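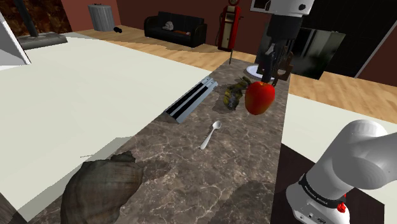 Pumero has changed the way it sets up the simulated kitchen cell it uses to check pick-and-place routines, the company's Fludport office said on 10th February. The new procedure applies to the single-arm cell, which is modelled on a Franka Emika arm mounted beside a marble counter, and replaces the settings in use since December.

The main change concerns the base. Previously the arm's mounting position was stored with the room model, so any edit to the counters could shift the arm as well. Base and counter now have separate files, and the offset between them is checked each time the cell is loaded. If the difference exceeds 2 mm, the load stops and the fault is logged.

Finger clearance has also been revised. Flat items such as plates had caused most of the failed runs, with the fingertips passing into the surface of the counter before closing. The lowest permitted fingertip height is now set from the counter's contact surface, which is held separately from the visible marble. The two had differed by 4 mm at the far end.

Loose objects are handled differently too. An apple, a spoon and a plate each keep their own mass and friction values, and these are no longer overwritten when the layout is changed. After a change of layout the physics is run for 300 steps with the arm held still, so that anything placed slightly above the counter can come to rest. Objects still moving at the end of that period are listed by name, and the layout has to be corrected by hand.

Putora, which maintains the cell under contract, reran 2747 stored routines against the new settings. Those that relied on the old base position were converted; routines with a fixed fingertip height must be taught again. Joint limits and gripper force are unchanged.

Users of the Salameh scheduling tool will need to clear their saved cell files before the next run. Old files still open, but they restore the earlier offset without a warning. A fix is planned, and the earlier settings will stay available as a read-only copy until it is released.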